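Category: Datasets > Local History > Transcriptions
Tags: river towns, property records, newspapers, OCR

Print | E-mail this page | 3 comments | 14 shares

# Zunau Landing Property and Household Records

Transcribed records for the former river town of Zunau Landing, covering the lots, buildings and households that were there before the channel moved and the county offices were relocated to Toledo. Maintained by Jui-lin Yeh. Map work by Kwok-wai Lai.

## Contents

- `lots.csv`: one row per platted lot, 256 rows
- `households.csv`: one row per household per source, 635 rows
- `buildings.csv`: one row per standing structure named in any source
- `notices/`: plain text of newspaper notices, one file each
- `plat/`: tracing of the town plat, with lot numbers as printed
- `CHANGES.txt`: corrections since the first release

All tables are UTF-8, comma separated, with a header row. Blank means the source says nothing. The value `illeg` means the source says something and we could not read it. Please do not merge the two when loading.

## Sources

The lot table comes from the recorded plat and the deed index. The deed index has a gap of 14 pages between the letters M and P, and owners whose names fall in that range are taken from the tax rolls where the rolls survive. These rows carry `T` in the `src` column. Rows from the deed index carry `D`.

The household table combines the tax rolls, two church registers and the subscription list of the Zunau paper. A family found in three sources has three rows. The `hh_id` column links them, and the link is a judgment by the transcriber. `hh_conf` gives the strength of that judgment as 1 (name only), 2 (name and lot) or 3 (name, lot and at least one relative).

Newspaper text was first run through Runex, then corrected by hand against the microfilm. Runex reads the small type in the legal notices poorly. It confuses 3 and 8 in almost every column printed after the paper changed its type, so dollar amounts in `notices/` were all keyed a second time from the film.

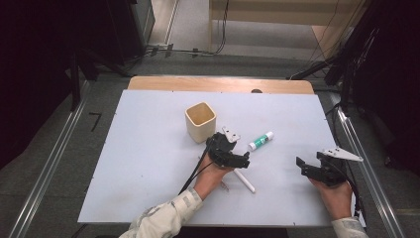
Lot numbers follow the plat as recorded. The town renumbered the blocks along Front Street once, after the fire, and both the tax rolls and the paper use the new numbers from then on. `lots.csv` has `lot_old` and `lot_new`. Join on `lot_old`. The `lot_new` column is empty for 48 lots that were never renumbered, and it should not be filled down.

## Building types

`type` in `buildings.csv` uses the word in the source, lowercased. No attempt was made to sort houses into styles. "Residence" in the paper usually meant a larger house on the bluff side, and "dwelling" was used for everything else, but the tax assessor wrote "dwelling" for both. If you want to compare the size of houses, use `assessed` and limit the query to a single roll. Assessments were reset between rolls and the figures do not carry across.

The Lekia house appears under three names. It was the doctor's house in the early rolls, the Lekia house while the family owned it, and the boarding house in the paper's last years. All three point to `bldg_id` L-09. The date of the rear addition is not known. A notice asks for bids on it, and no later notice says it was finished.

## Known problems

- Widows are listed in the tax rolls under the husband's name, sometimes for years after his death. `head` keeps the name as written. `head_corr` holds the corrected name if a burial entry supports it.
- The second church register was copied by its own clerk from an older book, now lost. Its ages are often off by a year when checked against the stones.
- Ditto marks in the subscription list are ambiguous where a line was struck out above them. These rows have `ditto = 1`.
- The mill lot is drawn on the plat but has no number. It is entered as `X1`.
- Streets running to the river are spelled two or three ways. See `plat/streets.txt`.

## Corrections

Send corrections to Jui-lin Yeh with the row ID, the source and the page. Family papers are welcome as evidence but are cited separately, with `F` in `src`, and do not replace a recorded entry. The next release is planned for December. It will add the school census if the county copy can be read.

## License

The transcriptions may be reused with credit to the project. The plat tracing is by Kwok-wai Lai and carries the same terms. The microfilm itself is not included here, and copies have to be requested from the county library in Toledo.

Filed under: Datasets, Local History | Share | Print | E-mail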